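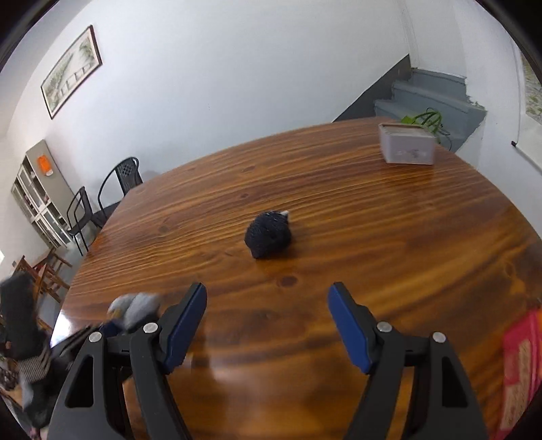

Slide 1: the table, knots and all.

Okay, hi everybody, can you hear me in the back? Good. (Wait for the door to close.)

So this is a talk about a table. Twenty minutes on one tabletop, and I promise I could have gone for 60. Thank you to Thierry Mallet for giving me the slot after lunch, I'll try to keep you awake.

Look at the knots first. There's the oval one just below the middle, that's the one everybody puts a finger on when they sit down. Then a second one up by the far edge, and a smaller one between the two. Over on the left there's a faint one that I missed completely until the second coat of varnish went on! And close to the right edge, the long one with the rings, which is my favorite. (Pause here, let them look.)

When I bought this thing at the Flimham sale it was under a layer of gray paint and the seller had it down as a garden table. I paid 100 for it and drove home feeling pretty robbed. Then I scraped one little patch in October and saw that reddish brown coming through, and I called Valentin Gautier right away, it was late, he was very nice about it.

Valentin's advice, and I'm passing it on to you for free: go slow near the knots. The wood is harder there and the grain swings around them, so a sander digs into the soft part next door and you end up with a dish. I did those spots by hand with a block. My shoulder still remembers.

(Drink water.)

Color. People always ask what stain I used. No stain! The amber is the wood plus the varnish, and the dark streaks were there all along. See how they run mostly sideways and climb a little toward the right? I had the table turned the other way in the dining room for a week and it bugged me, so we spun it around, two people and a lot of swearing.

Now the shine. Some of you hate gloss, I know, I've read the comments. I like it. I like that you can put a small black thing down in the middle of the table and get a dim little reflection right underneath it. Satin won't give you that. The downside is dust, and I mean every single speck, so do your last coat early in the morning before anyone has walked through the room. Wipe down, wait, wipe down again. (Mention the cat if the room is friendly.)

The edge. That big curve was the part I was scared of. I sanded it by hand in long strokes, following the arc, and I kept my wrist loose. If you stop halfway you get a flat spot and you'll feel it with your palm even if you can't see it. Close your eyes when you check.

Care, quickly: soft cloth, barely damp, then a dry one. Felt under anything heavy. I don't use polish on it at all. Lebrun has sheets on the back table with the varnish schedule, take one, and there are spare sanding blocks in the Nalleveo box if you want to try the knot trick on the scrap boards.

Okay, questions. If it's about the legs, the legs are next time, I'm still fighting with them.

2,000 views
60 shares
20 comments

Related
Stripping old paint without losing the edge
Zodholm open workshop: bring a chair
Gloss or satin? Your replies
Table legs, part one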